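3 min read

Figueroa is a small gallery and works-on-paper dealer in Nusholm. Drawings mostly, prints, sketchbooks, the odd letter with a doodle in the margin. Started by Burgi Schnyder in the front room over a bakery on Plongate, with 7 frames and a borrowed plan chest. We're still on Plongate, two doors down. More light, less flour.

What we do. Buy, sell, and look after paper. Roughly 2,000 sheets in the drawers at the moment, most of them twentieth century, a lot of them by people who taught art for a living and drew at night. Burgi has a weakness for unfinished things. If you want a big oil for over the sofa we're the wrong shop, but we can tell you who to call.

We put on a few shows a year in the front room. The April one is always new arrivals, hung close together, prices on the wall in pencil. The Dradollow sketchbooks went up last spring and two are still here, ask to see them. You can turn the pages, clean hands please, no gloves needed.

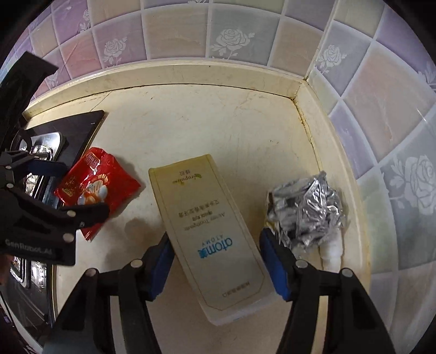

Atomy Toothpaste carton on the counter.

Selling something? Send a couple of pictures, front and back, plus the size and anything you know about where it came from. Don't take it out of the frame first. Don't tape anything. We answer most emails the same week, slower when a show is going up. If we take a work on consignment you get a one page agreement and the comission is 40 percent, framing included.

Framing and storage – we do both for clients, no minimum. Mats are cut in the back, acid free board only. Condition reports on request, allow a few days.

The team is Burgi plus two part timers, so ring before you travel. Open afternoons from 2, mornings if you aks. The stairs are steep and there's no lift, but we're happy to bring drawers down to the ground floor table for anyone who needs it. Mailing list signup is at the desk, paper and pen.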